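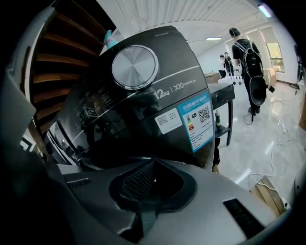

3. Wie voll ist voll? Beladung und Bedienung der Waschmaschine

Projektbericht von Mahfuz Miah und Anathi Venter, Kurs Haushalt und Technik

3.1 Fragestellung

Auf der Blende steht 12kg, daneben »inverter«. Wir wollten wissen, was Leute mit so einer Angabe im Alltag anfangen. Unsere Vermutung war: wenig. Wer wiegt schon seine Wäsche? Im Projektantrag hatten wir noch geschrieben, ein großes Gerät spare automatisch Waschgänge. Den Satz würden wir heute streichen.

3.2 Vorgehen

Im Mai haben wir 11 Haushalte gebeten, jede Ladung vor dem Waschen mit einer Kofferwaage zu wiegen und in eine Liste einzutragen. Zusammengekommen sind 133 Einträge. Davon waren 61 brauchbar, beim Rest fehlte das Programm oder das Gewicht war offensichtlich geschätzt (lauter glatte Zahlen). Ob die übrigen Werte stimmen, wissen wir nicht sicher. Wir standen ja nicht daneben.

3.3 Ergebnisse

Die schwerste Ladung in der Liste wog nearly neun Kilo, und das waren nasse Handtücher, also zählt sie eigentlich nicht. Trockene Wäsche blieb immer deutlich darunter. Mehrere Haushalte gaben an, die Trommel sei »komplett voll« gewesen. Entweder wurde locker eingefüllt oder das Gefühl für »voll« hat mit dem Gewicht nicht viel zu tun. Wir halten beides für möglich.

Beim Drehknopf war das Bild ähnlich. Die meisten nutzen immer dasselbe Programm. Die kleinen Symbole auf der Blende wurden in den Gesprächen kaum erwähnt, und bei spiegelnder Oberfläche sind sie auch schlecht zu lesen.

3.4 Das Energielabel

Der farbige Balken von Rot bis Grün wirkt eindeutig. Er sagt aber nichts darüber, wie jemand zu Hause wäscht. Wer für drei T-Shirts eine große Maschine anstellt, hat vom guten Label vermutlich wenig. Gemessen haben wir das nicht, der Stromzähler war im Antrag gestrichen worden. Zu den QR-Codes können wir nichts sagen, die Auswertung war nicht Teil des Projekts.

3.5 Offene Punkte

Elf Haushalte sind zu wenig für allgemeine Aussagen. Außerdem haben sich eher Leute gemeldet, die sich ohnehin für das Thema interessieren. Für eine Wiederholung müsste das Gewicht von der Projektgruppe selbst erfasst werden, mit derselben Waage und nur bei trockener Wäsche.

Stand: 7. Oktober 2024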